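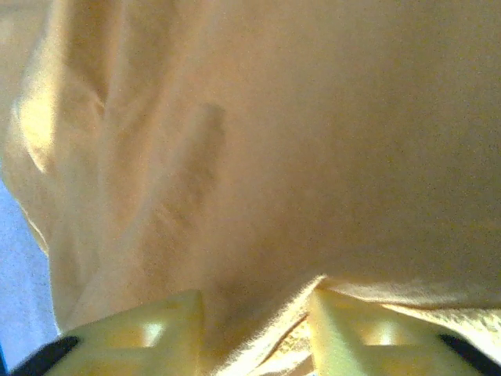 Wrist cam, cream cloth between the fingers. Fault 813 belongs to this cell.

Fault 813 when folding, grip never opens

nhuttunen
Rundix arm, Coris gripper with the soft yellow fingers. Cell folds cloths. Since October it picks one up, lifts, and then refuses to let go. Controller says 813, "release not confirmed," and the arm stands there holding its cloth like a toddler at the store. Happened 7 times last shift. Firmware is 3176. Anyone?

arvo_k
Your camera is looking at a wall of beige. If release is confirmed by vision, there's your fault. It can't see daylight between the fingers so it thinks it's still holding something.

nhuttunen
It IS still holding something. That's my complaint.

arvo_k
Fair.

Catterall
Check the black pads. Ours got grabby with lint and terry loops hung on to them after the fingers opened. Wiped them down, went away for a month.

T. Halonen
Not the pads. 813 comes up before the open command goes out, look at the log order. 3176 waits for the force reading to settle first, and bunched cloth never settles. Roll back one version.

Catterall
Rolling back also takes out the fix for the door switch, so enjoy having the arm wave at you with the guard open. I'd wipe the pads first. Costs a rag.

T. Halonen
I said roll back, I didn't say climb in.

Catterall
People climb in, Teemu. A cloth is stuck, they're behind, they reach over and yank it. Nelli, please tell me you're not pulling it out by hand with the thing powered.

nhuttunen
Define powered

Catterall
NELLI

nhuttunen
OK. E-stop, then yank. Sign is up as of 5 minutes ago.
Pads wiped, still 813. Log order is what Teemu said — annoyingly. I've raised the settle timeout and asked Deturell whether they'll patch it. They want the log and a photo of the label, which is on the back, against the wall.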